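Sorting the odds and ends

I've been putting off the odds and ends for a long time. Every house I've lived in has had a drawer for them, and when the drawer fills up they move to a tub, and when the tub fills up they start turning up on the windowsill. Ours had reached the windowsill. So on 2025-08-01 I took the day off and did the lot.

I'll write down how I went about it, mostly so I can look it up when I have to do it again.

The first job was getting everything into one place. I went through the hall cupboard, the second drawer in the kitchen, the basket by the back door, the glovebox of the car and the top of the fridge. I left the shed out of it. The shed is its own project and I'm saving it for November, when the mornings are light early and I can get in there before it heats up.

Then I went through the heap and pulled out the rubbish. Dead pens, a bag of bread tags, instruction sheets for a kettle we gave away two winters ago, a pair of sunglasses with one arm. Old batteries went into a jar to go back to the shops, where there's a collection box near the trolleys. Keys went on a ring of their own. I tried every one in every lock we have and 4 of them opened nothing at all. I've kept those, which I know defeats the purpose.

What was left after that was harder. It was all perfectly good stuff with no home. I think this is where most people give up and shove it back in the drawer, and it's where I gave up last time. This time I made myself a rule. Anything without a home goes in the grey bin, the big one with the tall sides, and it stays on the table until it's been dealt with. The bin doesn't go on the floor and it doesn't go in a cupboard. If we want to eat at the table we have to look at it.

The last of it was a short list: the yellow tape measure, the green roll, the reddish-orange cup, the orange sea creature from the bath toys and something stripy from the winter woollies.
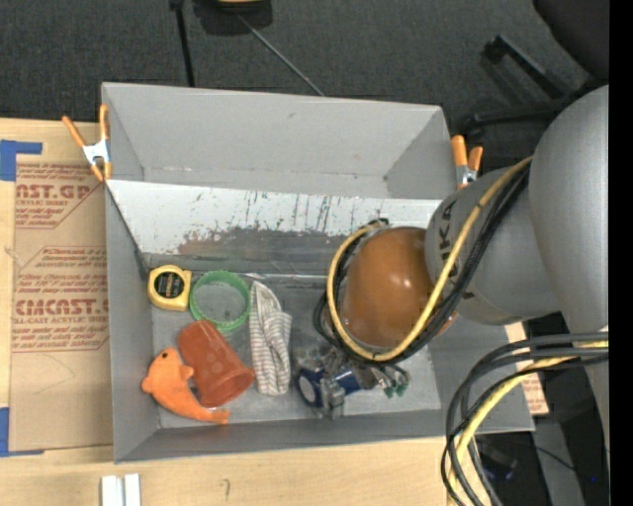

Torquil Shearer reckons a bin like that is only a slower drawer, and that if you haven't used a thing in a year you should put it straight out on the nature strip with a sign. He wrote me quite a long email to that effect after I mentioned the plan. He also said that anyone who owns more than one tape measure has already lost.

I take the point about the tape measure. We do have two. But I've tried the one-year rule and it doesn't suit this house. I don't use a tape measure for months, and then I need one to see whether a bookcase will go through a door, and I need it that minute. The same goes for tape. What I want is to know where they are. Owning fewer of them wouldn't have helped much while they were living on top of the fridge.

So, where things went.

The tape measure has gone in the hall cupboard, on the shelf at eye height, with the picture hooks and the small level. I used to keep all that in a toolbox, but the toolbox sits under the vacuum cleaner and I never felt like shifting the vacuum cleaner to get a tape measure out. The other one lives in the shed and can stay there.

The green roll went with the string, the scissors and the brown paper. I've given that lot a shoebox with the lid off. I did try a proper divided organiser for it, a Solberg one with clips at each end, and took it back. The compartments were too shallow for anything round, so a roll had to lie flat and took up the space of three things. The shoebox cost nothing and rolls can stand on their edge in it.

The cup went back to the kitchen. We had a stack of plastic cups for picnics and they've been wandering off one by one for years. I find them in the garden and in the bathroom, and once in the letterbox. They now sit in the low cupboard next to the lunchboxes, where the kids can reach them without climbing on the bench.

The orange toy took some discussion. I had it down for the op shop bag. My daughter said it was a dolphin and her brother said it was a fish, and while they were arguing it became clear that they both still wanted it. It's back on the edge of the bath. I'll have another go next year.

The stripy thing went into the woollies bag with the scarves and beanies. That bag hangs on the back of the laundry door and I haven't sorted it properly. I'd like to do it before the weather turns, while we're still wearing what's in it and can tell what fits.

A few practical notes.

Do it in daylight. I started after dinner once, years ago, and by nine I was putting things in bags without looking at them.

Have the op shop bag and the rubbish bag open before you begin, and write on them. Mine were both white and I had to tip one out to check.

Don't buy containers first. I made that mistake with the Solberg and I've made it before. Sort, then see what size the piles are. I ended up needing only the shoebox and two jars, all of which were already here.

Wipe the shelves while they're bare. It takes a minute, and ours had a ring of something sticky in the corner that I suspect was golden syrup.

The whole job took me from breakfast until school pick-up, with a stop for lunch. The op shop bag is in the boot of the car. The jar of batteries is on the front seat so that I'll see it next time I'm at the shops. The grey bin is staying in the house, and I've told everyone they can put things in it as long as they turn up to help empty it.

Next on my list is the linen press, where I'm fairly sure we have sheets for a bed we no longer own. If anyone has a way of folding a fitted sheet that stays folded, please leave it in the comments.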